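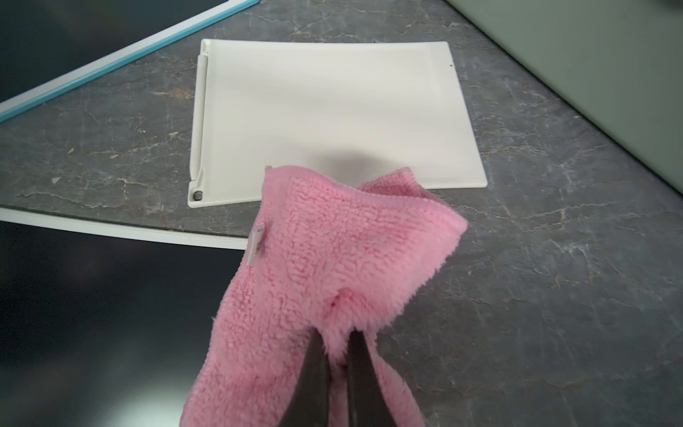
The Skorkis Club Gallery, August

The Skorkis club is 14 students, 2 arms and one long-running argument about housework. Our summer project, Warkeo, asks the arms to wipe writing tablets with a cloth. It's a job any of us could do in a few seconds and that none of us has ever been known to do at home.

Reinaldo Seixas wrote the first version of the wiping routine and still defends it. Mohammed-Awal Sowah wrote the second version, mostly by deleting the first. Both are kept in the project folder, under names we've been asked to tidy up before the open evening.

The cloth is pink microfibre and has been the hardest member of the team to work with. Tablets are rigid and stay the shape you left them. Cloth has opinions. Pinch it too low and it flops over the gripper, pinch it too high and you're polishing with a corner the size of a stamp.

The mushroom wallpaper was put to a vote. The engineers lost.

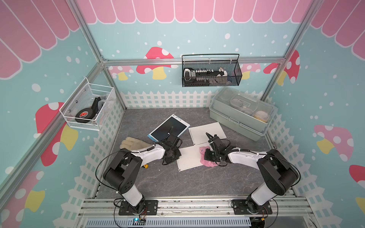
Elta is our name for the left arm and Arroyo is the right. Arroyo gets the cloth more often than not, and Elta gets the tablets, an arrangement we settled after they both went for the same thing and had to be switched off like a pair of toddlers.

We log every attempt, including the embarrassing ones. The log stands at 291, and Reinaldo would like it noted that the early ones were "exploratory". Mohammed-Awal would like it noted that he wasn't there.

Next on the list is folding the cloth once the wiping is done. We've given ourselves 5 sessions for that, which the older students found very funny.

If you'd like to join in the autumn, come and find us in the workshop after four. No experience needed - you'll start on cable ties like the rest of us did, and there are always more cable ties.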